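Tee aus der Kanne, Teil 2

Im ersten Teil ging es um losen Tee für eine Person, also um Becher, Siebeinsatz und Wasserkocher. Inzwischen koche ich fast nur noch größere Mengen, und dabei gelten ein paar andere Regeln. Ich schreibe sie auf, weil ich sie selbst ständig wieder vergesse, vor allem die Mengen.

Angefangen hat es im Dezember. Bei uns im Haus war die Heizung ausgefallen, und ich habe drei Tage lang morgens einen ganzen Liter Assam gekocht und bis mittags davon getrunken. Die erste Tasse war gut, die zweite ging, die dritte schmeckte nach nassem Karton. Ich dachte zuerst, es liegt am Tee. Es war eine Hausmischung von Jakubowski, die ich sonst gern trinke. Dann habe ich denselben Tee mit derselben Menge in einer Porzellankanne gemacht, nach vier Minuten abgegossen und kalt werden lassen, und kalt war er völlig in Ordnung. Das Problem war also das Warmhalten.

Schwarzer Tee verändert sich, solange er heiß steht. Er wird dunkler, die oberen Noten verschwinden, und übrig bleibt eine Art Grundgeschmack, der bei allen Sorten ziemlich gleich ist. Bei kräftigen Tees merkt man es später, bei Darjeeling sofort. Darjeeling gehört meiner Meinung nach überhaupt nicht in eine Isolierkanne. Grüner Tee auch nicht, der kippt noch schneller. Rooibos dagegen kann man den halben Tag stehen lassen, er wird eher besser. Kräutertee liegt irgendwo dazwischen: Fenchel hält sich, Pfefferminze wird mit der Zeit stumpf.

Die Kanne selbst macht auch etwas aus. Ich habe zwei. Die ältere ist von Hotport und hat einen Glaseinsatz, die andere ist innen aus Edelstahl. Glas nimmt keinen Geruch an, dafür ist mir der erste Einsatz beim Spülen zersprungen, und der Ersatz hat fast so viel gekostet wie die ganze Kanne. Der Edelstahl hält einen Sturz aus, aber man darf nie Kaffee hineinfüllen. Nie. Naheed Orakzai hat das bei einem Besuch einmal gemacht, in bester Absicht, und ich habe wochenlang mit Natron nachgespült. Seitdem klebt ein Streifen Malerkrepp am Henkel, auf dem TEE steht.

Vorwärmen halte ich inzwischen für wichtiger als die Wahl der Kanne. Kochendes Wasser hinein, Deckel zu, stehen lassen, bis der Tee gezogen hat, dann ausgießen und sofort umfüllen. Wer das auslässt, verliert gleich am Anfang so viel Wärme, dass der Tee am späten Vormittag nur noch lau ist. Ich habe es mit dem Bratenthermometer nachgemessen, einmal mit und einmal ohne Vorwärmen, und danach nie wieder darüber diskutiert.

Zu den Mengen. Für eine volle Kanne nehme ich bei Assam 16 Gramm, bei Ceylon etwas weniger. Gezogen wird immer in einem separaten Gefäß, bei mir ist das ein hoher Messbecher von Primix mit einem großen Sieb. Die Blätter kommen nie mit in die Isolierkanne. Das klingt selbstverständlich, aber ich kenne mehrere Haushalte, in denen der Beutel am Faden aus dem Deckel hängt. Für eine Runde mit vielen Leuten koche ich lieber zweimal hintereinander frisch als einmal auf Vorrat. Zwischen den beiden Kannen liegen 20 Minuten, länger braucht man auch mit einem langsamen Wasserkocher nicht.

Rafia Jafri macht es anders. Sie kocht einen starken Sud aus 30 Gramm auf einen halben Liter, füllt ihn in eine kleine Kanne und gießt in der Tasse mit heißem Wasser auf. Im Grunde also wie beim Samowar. Der Vorteil ist, dass jeder die Stärke selbst bestimmt. Der Nachteil ist, dass man zwei Kannen auf dem Tisch hat und mindestens ein Gast den Sud pur trinkt. Mir schmeckt es gut, aber für den Alltag ist es mir zu umständlich. Mit Milch funktioniert es besser als ohne.

Zum Reinigen noch kurz: Teebelag an sich schadet nicht. Ich weiß, dass manche ihn für eine Art Schutzschicht halten und stolz darauf sind. Bei Edelstahl mache ich ihn trotzdem weg, ein Esslöffel Zitronensäure, lauwarmes Wasser, über Nacht offen stehen lassen. Den Deckel vergisst man leicht. In der Dichtung sitzt oft mehr als in der ganzen Kanne, und wenn ein Tee plötzlich muffig schmeckt, würde ich dort zuerst nachsehen. Bei meiner alten Kanne lässt sich die Dichtung mit einem Teelöffelstiel herausheben. Bei der neuen habe ich es noch nicht geschafft, ohne sie zu verbiegen.

Offen ist für mich noch die Frage mit dem Wasser. Unseres ist hart, und ich filtere es seit dem Frühjahr. In der Tasse schmecke ich den Unterschied deutlich, in der Kanne nach einer Stunde kaum noch. Vielleicht kann ich mir den Filter für die großen Mengen sparen. Am Donnerstag kommt neuer Ceylon, dann probiere ich beides nebeneinander, und das Ergebnis kommt in den dritten Teil — zusammen mit der Liste der Sorten, nach der mehrere gefragt haben.

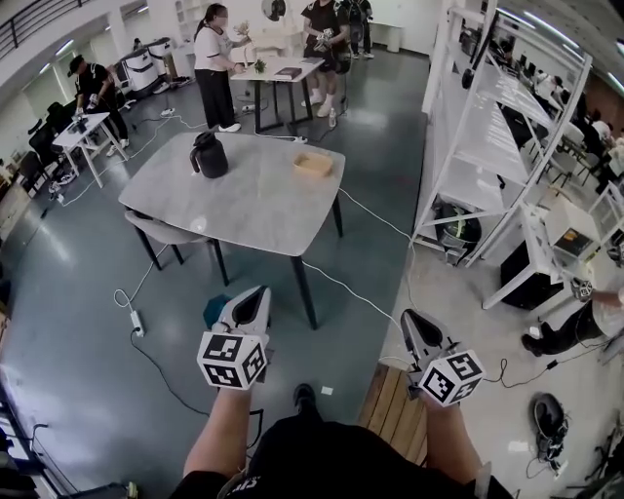
Shoaib Arain
Beim Rooibos stimme ich zu, bei der Pfefferminze nicht. Frische Blätter werden bei mir in der Kanne auch nach Stunden nicht stumpf, getrocknete aus dem Beutel schon. Und zur verbogenen Dichtung: vorher kurz in heißes Wasser legen, dann ist sie weich genug und geht mit den Fingern raus. Nimmst du beim Ceylon eigentlich auch vier Minuten?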